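Every house I know has a box of cords somewhere, and ours lived under the stairs for years. If yours is the same, pick an evening in November when it's dark early anyway, clear yourself a table, and tip nothing out yet - just open the flaps and have a good look first.
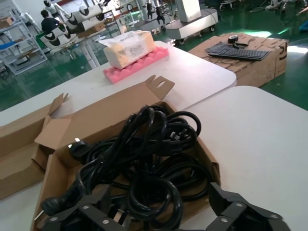 By Domingo Montecinos
Home & Workshop Tips

Black power cords coiled in loops will tangle the minute you put them in together, so lift them out one at a time, starting with whichever plug is nearest the edge. Follow it back with your fingers and don't tug! Then wind each cord loosely, about as wide as your hand, and tie it with a strip of old cotton or a twist tie from the bread bag.

Label them while you still remember what they belong to. I use masking tape folded over near the plug, with the name of the thing written on both sides (my wife adds the room, and I've come round to it). Stand the coils on edge in the box like records, and if it's a carton with a hand hole, keep that side facing out so you can pull it off the shelf. Anything frayed goes to the recycling place - never back in the box.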